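How to Get Old Deodorant Marks Out of Cotton Shirts

I put off learning this for years and threw away so many good shirts! Those stiff, yellowish patches under the arms come out more often than you'd think, and you probably have everything in the kitchen already.

You'll need baking soda, white vinegar, dish soap, an old toothbrush and a bowl big enough to hold the shirt.

Turn the shirt inside out. Mix one cup of vinegar with two cups of cool water and soak the underarms for 60 minutes. Skip the hot water at this stage, it can set the mark.

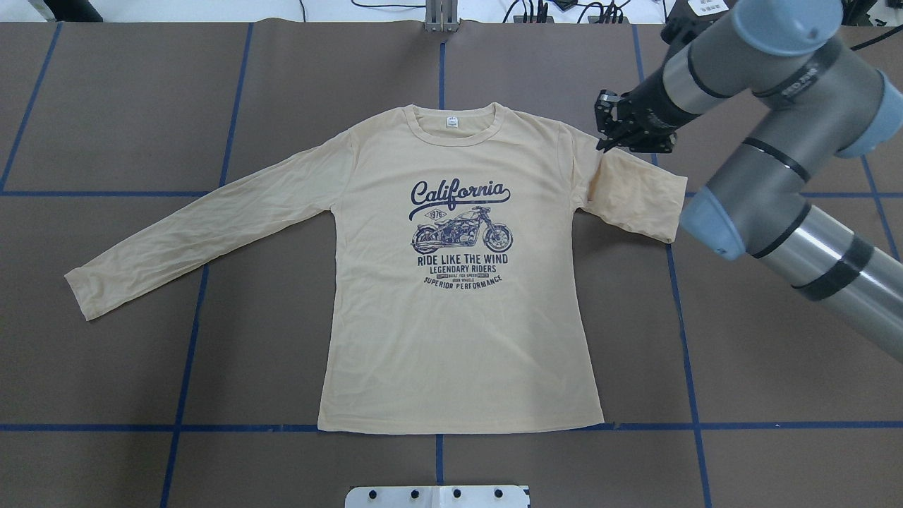
Squeeze out the extra liquid and stir up a paste: four tablespoons of baking soda, one of dish soap, and just enough water to make it spread like frosting. It will fizz a little when it hits the vinegar (my favorite part). Work it in with the toothbrush in small circles, going easy on the seams, and leave it for around 26 minutes.

Rinse well, then wash as usual on cold. Check the underarms before the shirt goes anywhere near the dryer. If you still see a shadow, do the paste again. Mine usually need 2 rounds.

Helju Krūmiņa wrote in to ask about linen. Yes, it works, but use a soft cloth and test the inside hem first. Please don't try it on silk or wool!

Updated 8 November 2022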